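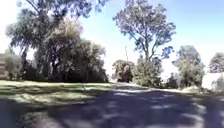 Coltance Match Ball, Size 5

I've been selling soccer balls out of the Innes shop long enough to get picky, and this is the one I keep taking home. It's the ball we put out for our Sunday-league crowd and the high school teams, and it plays a lot like the stuff you watch the big clubs knock around on TV (minus the price tag, thank goodness!).

The cover is a textured PU with thermally bonded panels, so there's no stitching to soak up water. I left mine out in the yard through most of November and it still holds its shape. The bladder is butyl. I top it up every couple of weeks and that's plenty.

How does it feel? A little firm out of the box. Give it two or three sessions and it softens up nicely, especially on long passes. I pump mine slightly under the max printed by the valve – personal taste, but try it before you decide the ball's too hard for you.

Our stock number is 192. We had 200 in the first delivery and they went faster than I planned for, so if your color shows as sold out, hang on, more are coming.

Good on: natural grass, modern turf
Not so good on: blacktop. It'll scuff. Get the Flonia street ball for that, it has a thicker rubber skin and costs less anyway.

Price: $42 each. Clubs spending over $500 get free shipping and a mesh carry bag thrown in.

Ships deflated, pump and needle not included. The Grorine hand pump fits it fine and it's the one I keep in my own bag. Order before 2 p.m. and I'll get it out the same day.

Sizes 3 and 4 are on their own page.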